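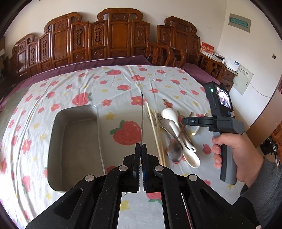 Sorting and Storing Small Kitchen Utensils: Steel, Wood and Ceramic

By Kerstin Nordin
February

We use cookies to remember your preferences. By continuing to read you accept our cookie policy.

A utensil drawer usually needs a full sort twice a year. The procedure below takes one evening for an ordinary kitchen and requires a clear flat surface, a dry towel, a damp cloth and a rectangular steel pan. A bed works as the surface if the pieces are clean and dry. It is larger than most counters, the sheet goes in the wash afterward, and ceramic set down on fabric does not chip. Knives are the exception to casual handling on a bed and are covered separately below.

Use a flat sheet, pulled reasonably tight. Creases hide skewers. A busy print makes thin pale items harder to find, so run a flat hand across the fabric once the knives are put away and before anyone sits down.

Emptying the drawer

Take everything out in one pass. Group by material first and by function second: steel, wood, ceramic. Material decides how a piece is cleaned and how it must be dried, and those are the two points where most storage problems start. Function only decides which compartment it ends up in.

Keep the pan empty until the knives are out of the drawer. It is the transfer tray. Knives go into it flat, handles all the same way, and are carried in it to the sink or the rack. A raised rim keeps them from sliding out when the pan is tipped slightly. Do not stack anything on top of them.

Knives

A thin blade flexes and its tip bends easily. Drawer storage without a cover will damage the tip sooner than cutting will. Acceptable options are a blade guard, a slotted block, or a magnetic strip fixed at a height where the handles can be reached without stretching.

Never leave a knife under folds of fabric or in a heap with spoons. Pick it up by the handle, with the edge facing away from you. If the blade must be held for cleaning, hold it across the flat sides and wipe from the spine toward the edge, with the cloth folded at least twice.

To check the tip, look at it against a plain light background. A slight hook can be removed on a fine stone in a few strokes. A longer bend should go to a sharpener.

Chopsticks and skewers

These look alike in a bundle and should be separated. Chopsticks are reused. Plain wooden skewers used for meat or fish should be thrown out after one use. Roll each piece between the fingers. Discard anything with a raised splinter, a dark end or a fuzzy surface that does not wipe smooth.

Single sticks without a partner can be kept for testing cakes or stirring glue, but put them in a separate jar. One odd stick in a set of ten will be pulled out at the table every time.

Wood should dry upright in a container with holes in the base. After washing, allow a full night before it goes into a closed drawer. Our reader Izzati Menon in Trodberg reports that her drawer stopped smelling once she moved the chopsticks to an open cup. The same change has worked in my kitchen.

Do not bind wooden sticks with a tight rubber band. The band traps moisture under it and leaves a mark. A strip of cotton tape tied loosely is adequate.

Ceramic spoons

Short-handled ceramic soup spoons fail in two places: the rim of the bowl and the end of the handle. Both can be checked with a fingertip. A rough spot on the rim means the glaze is gone, and the spoon should not be used for eating.

Store them nested, bowls up and all facing the same direction. Do not put them in a compartment with tongs or steel spoons. Steel leaves gray lines on white glaze. These are metal deposits in most cases and will come off with a paste of baking soda and water, rubbed with a soft cloth for one or two minutes. If the line remains, check for a crack by tapping the spoon lightly with a fingernail. A sound spoon rings. A cracked one gives a dull click.

Steel spoons and tongs

Stainless steel spots when it is left to air dry in hard water areas. Dry by hand. White film comes off with diluted vinegar, rinsed within a minute.

Tongs take up more drawer space than any other small tool. Close them before storage. If there is no locking ring, slide them into a cardboard tube or hang them from a hook inside a cabinet door. Check the hinge or bend for trapped food and brush it out with an old toothbrush.

The pan

Brushed steel shows scratches across the grain. Clean it along the grain with a non-abrasive pad. Once sorting is finished it can return to the oven shelf, or stay in the drawer as a divider if the drawer is deep enough. Measure the inside height of the drawer with the front panel included, and leave a finger's width above the tallest item.

Putting back

1. Knives first, directly to the block or strip.
2. Steel spoons and tongs in the widest compartment.
3. Ceramic spoons in a compartment lined with felt or a folded napkin.
4. Chopsticks in the open cup, after drying.

Shake the sheet over a hard floor, so that anything left behind is heard when it drops. Then wash it as usual.

The reader survey on drawer storage received 482 replies, and 49 of them mentioned a bent knife tip. The results by drawer type will be published with the next set of tips, along with Jonas Egger's instructions for cutting felt liners to size.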